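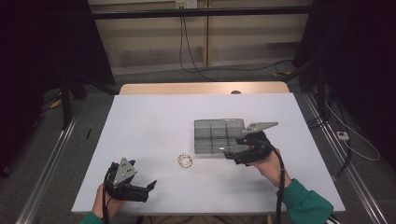 Compartment tray and ring-shaped loop on the sorting table.

Progress report to the Thambiah fund
Project: Plotance - sorting and storing small jewellery
Prepared by Malsha Munshi, July 6, 2021

Work since the last report has been on small pieces: bracelets, rings, hair ties and short chains. These were kept in mixed bags when the Flernance stock came to us, and many were tangled. We have now sorted 28 bags. A further 11 are waiting and should be finished before November.

Each piece is laid flat on the white table first, checked for broken links, and then given a compartment of its own. Bead loops go in whole and are not folded. Anything with a damaged clasp goes to the repair shelf with a paper tag - we have 19 pieces there at present.

We tried open trays and lidded boxes. Open trays are quicker to fill, but they have to be carried level and they collect dust. The lidded boxes take a little longer and stack well, so we propose to use them for everything that leaves the room.

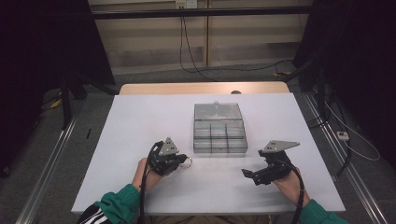 Clear box with hinged lid and three-by-three compartments.

The cells in the clear boxes are small. They suit rings and narrow loops, but wider bangles need a divider taken out or a different box. We have asked Ostska for a price on a deeper type and expect a reply shortly.

Spending is within budget. The main cost was storage, followed by tags and cleaning cloths. One order of trays arrived with cracked partitions and was replaced free of charge.

Next steps
Finish the remaining bags.
Label the lids by type and size.
Move the filled boxes to the tall cupboard.
Decide on the deeper boxes - we would like your view on this, as it would use nearly all of the storage money left for the year.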